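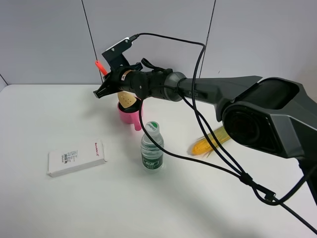 4. What the judges called clean

4.1 Panels and products

The washing trials gave us 100 painted door panels, each dirtied to the same recipe and washed by one of four methods. Two used a bought shampoo (Prindero and Zendum, both sold as suitable for all finishes). The third used plain water and a mitt. The fourth, which we labelled Emaneck after the garage that taught it to us, involves two buckets, a grit guard and a good deal of muttering. The muttering was not controlled for.

Seven judges then scored every panel for leftover dirt, streaks and fine scratches. Four were working valeters and three were car owners who had described themselves, on our form, as fussy. They worked alone and were told nothing of the washing methods. Lise Hawthorne kept the key to the panel codes in a locked drawer and resisted several attempts at flattery.

4.2 The trouble with white

Dark panels caused little argument. Scratches on black paint announce themselves, and the judges' scores for these sat close together whatever the method. White panels were another matter, and the valeters disagreed with one another nearly as much as they disagreed with the owners.

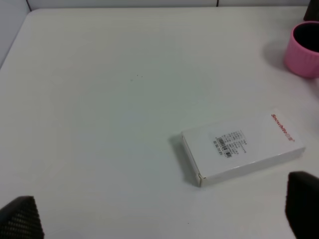
Valeters have their own sayings about white cars, most of them to the effect that white hides scratches and shows everything else. Our scores bear out the first half. Even, diffuse light gives the eye very little to hold on to across a pale surface. It copes well enough with outlines: in Figure 4 a flat white cardboard box lying at an angle on a broad white tabletop is easy to find by its shape. Finding a hairline mark on the lid of such a box, or on a white car door, is a different sort of job, and several judges admitted to giving middling scores when they could see nothing at all.

Figure 4. White on white under even light.

We therefore repeated the white panels with a hand lamp held low to the surface. Agreement improved at once. So did the number of complaints, as judges who had passed a panel in April were now invited to look at what they had passed. One asked for his earlier sheet back. It was not returned.
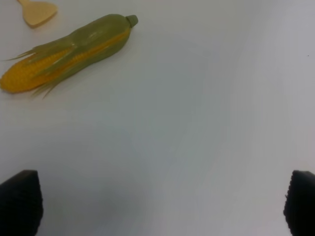

The lamp also changed the order of the methods. Under ceiling light, Prindero had come first on white and plain water a respectable second. With the lamp, Emaneck took first place and plain water sank to the bottom, where most of the valeters had always said it belonged. Zendum stayed third throughout and seems untroubled by the conditions of the test.

4.3 Smell, and other things we did not ask about

The scoring sheet left a space for remarks, in the hope of catching faults missing from our list. Most of the remarks concerned smell. Panels washed with Zendum were called "fresh", "lemony" and, by one owner, "like a proper job". Those same panels drew kinder streak scores from the owners than from the valeters, who no longer notice lemon.

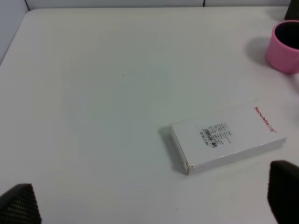
We had asked for panels to be aired before judging, and the airing was plainly too short. A later round, held in the larger Babalola workshop with both doors open, narrowed the gap between owners and valeters on streaks, though it also let in a certain amount of dust. The dusty panels were washed again and the scores in the next section come from that second wash.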